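Household Notes for October: The Small Room

The review of the small room began at the start of October and remains open as of this writing. It follows the same procedure applied earlier in the year to the hall closet and the kitchen shelves, and readers of those entries will recognize the categories: keep in place, relocate, launder, discard. The total expenditure to date is $114, against an allowance of $289 set aside in the spring.

The first matter concerned the floor. Over the summer it had become the default location for any item without an assigned place, and the power strip near the back wall had come to serve more cords than was convenient. Cords not in regular use are to be coiled and stored in the Kolton drawer unit in the hall. The standing fan will stay out until the heating comes on. The folding chair is retained for the present, although it has been functioning as a shelf, and the plastic basin will return to the bathroom. Small waste is now collected at the start of each session and not at the end — a change adopted after the closet review, where the opposite practice cost an entire evening.

The second matter was the mattress. It is serviceable, but the quilted top has acquired some gray marks. A first treatment with Cutine fabric cleaner was applied to one corner and produced a modest result. A second will be attempted before any decision on replacement is made. My neighbor Nathalie Cormier has recommended a zippered cover from Entili, and the price is under consideration. Until then the mattress is to be kept bare during the day, with bedding folded and placed elsewhere. I acknowledge that this rule has not been observed with full consistency.

The third matter was the children's books. The collection stands at 17 volumes following the removal of 3 duplicates, which were passed on to the Kindent reading corner. Board books have proven the most difficult category to contain, as they travel from room to room with their readers. "How do you feel?" was assigned a position on the low shelf and has yet to spend a full afternoon there. The low shelf itself requires a second bracket.

Laundering of blankets and soft items is scheduled for the mornings. The closet in this room has been deferred to a later entry. 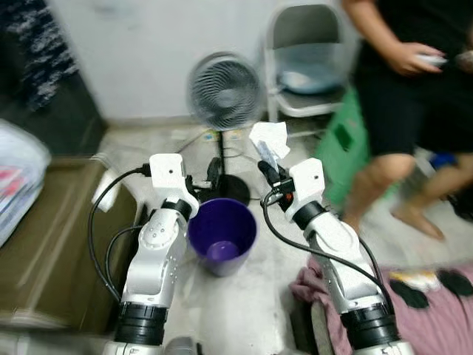
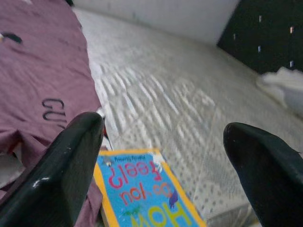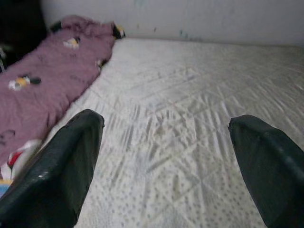
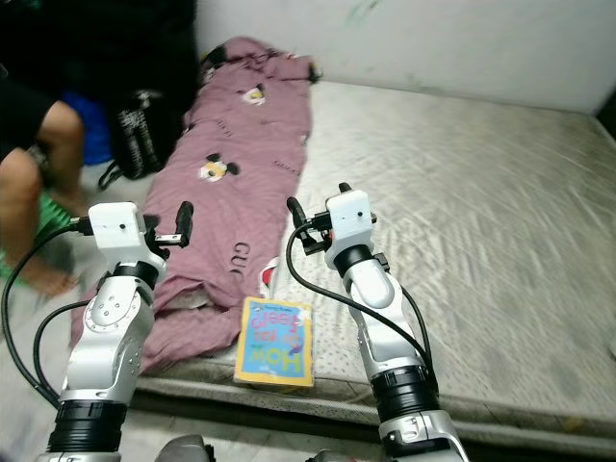 The small room in October. The last view has the mattress, the blanket and the board book together.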